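Gururlow Reading Rooms: Progress Report to the Kornent Fund
Feb 25, 2022
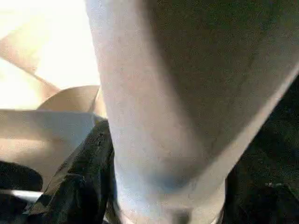
Grant Updates

We're at the halfway mark of your grant and there is so much good news to share! The Caltmont room opened on schedule, and the shelves we'd planned to fill by April are full already. Families checked out 1,172 books this period, most of them picture books and early chapter books (the bilingual ones go out again almost as soon as they come back).

The Saturday story hour has really taken off. We now have 138 children signed up across both rooms, and 52 of them had never held a library card before. Parents asked for a later session, so we added one on Thursday evenings - it filled in a week.

Two things are behind. The heating repair at Gururlow is waiting on a part, and our order of large-print titles arrived short. The supplier has credited us for the missing boxes and we've reordered.

Spending is on budget apart from shipping, which ran a little high. We'd like to move $2,000 from printing to cover it, and would be glad to have your okay before the next payment goes out.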